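Desk stuff: cork board + mic, where does it all go

kusumis_717
ok so redoing my desk corner. got a cork board w/ light wood frame, mic on one of those little folding tripods, black shock mount. board goes on the wall or leans at the back?? pics
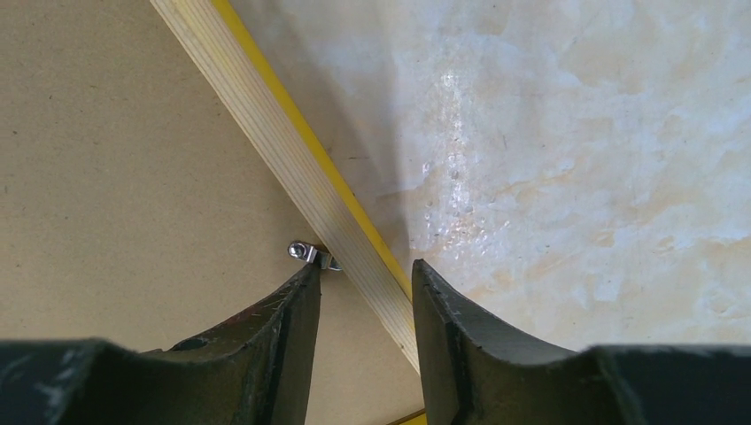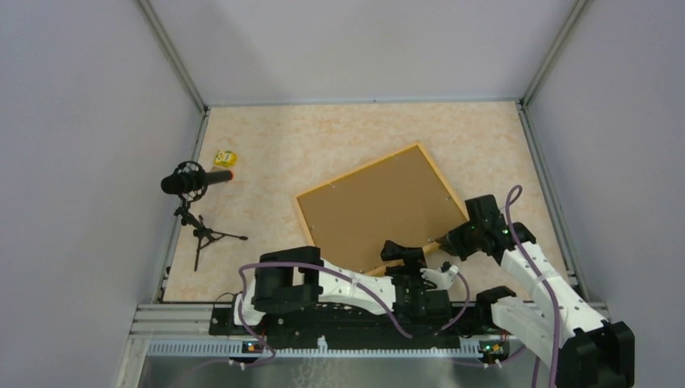
second one: mic's on the left, cork board in the middle

Liluvness
wall. leaning boards slide, mine went over in January and took a mug with it

firnus3
disagree, lean it. 2 rubber feet, done. no holes

Lazăr133
mic on the desk picks up evry keystroke tho, shock mount or not. get an arm

Liluvness
an arm for a corner that small? nah. fold a towel under the tripod

kusumis_717
trying towel tonight. board still undecided lol, whats the little yellow box worth keeping out for, prob drawer

firnus3
drawer. and LEAN teh board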